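Filed under: Home & Garage > Storage and Organizing

**binthere_22**
ok so I'm redoing the garage shelves before September and I'm stuck on bins vs. no bins. Wall is 18 feet, shelves are 20 inches deep. Right now everything is in cardboard and the bottoms are giving out. Was looking at the Dodalex ones because the lids lock but wow the price. Anybody have them more than a year?

**mudroom_mel**
Had Dodalex for three winters. Lids are great. Handles not so great, two snapped when I picked them up full of paint cans. My fault probably. Would still buy again on sale.

**tallpaul**
skip lids. Seriously. You will never put them back on. Open bins, on a shelf, done. I went through this in the Sulasbridge house and again in this one and both times the lids ended up in a stack behind the water heater

**mudroom_mel**
Mice, paul. Lids are for mice.

**tallpaul**
get a cat

**shelfish**
I'm with paul on open bins for stuff you grab every day, but not for the whole wall. Camping gear, holiday stuff, anything cloth - lid. Screws, tape, dog leashes - no lid. Also don't go too big, I bought the huge Prestell totes and now I can't lift half of them and the other half are mostly air.

Three in a row is as many as I do per group, then a gap. Sounds fussy but you can find things.

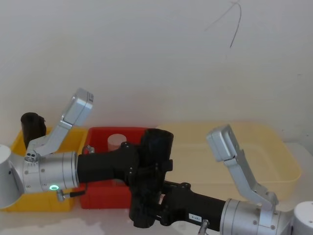 three plastic bins side by side

I started with one group and lived with it for a month before buying more. Saved me a lot of returns.

**binthere_22**
a month?? I've got a car that needs to be in there before it snows lol. But ok the every day / not every day split makes sense. Do you label the fronts or the tops

**shelfish**
Fronts. Tops are no good once they're on a shelf over your head.

**gratefulshed**
Disagree on the gap thing. A gap is just where junk goes. I packed mine edge to edge and nothing gets shoved in between. Labels with painters tape and a marker, the fancy label maker ones peeled off in the heat by the end of teh first summer.

**shelfish**
my gap is four inches, what junk are you putting in four inches

**gratefulshed**
rakes. a level. somebody's crutches

**mudroom_mel**
One more thing for OP, check what the shelf is rated for before you load it. Mine says 800 pounds for the whole unit, not per shelf, and I read that wrong the first time. Heavy stuff goes on the bottom.

**binthere_22**
good call, just looked and there's no sticker on mine at all. They came with the house. Guess I'm buying shelves too

**tallpaul**
Iyer makes decent steel ones, bolt together, took me an afternoon. Anchor them to the studs. And still no lids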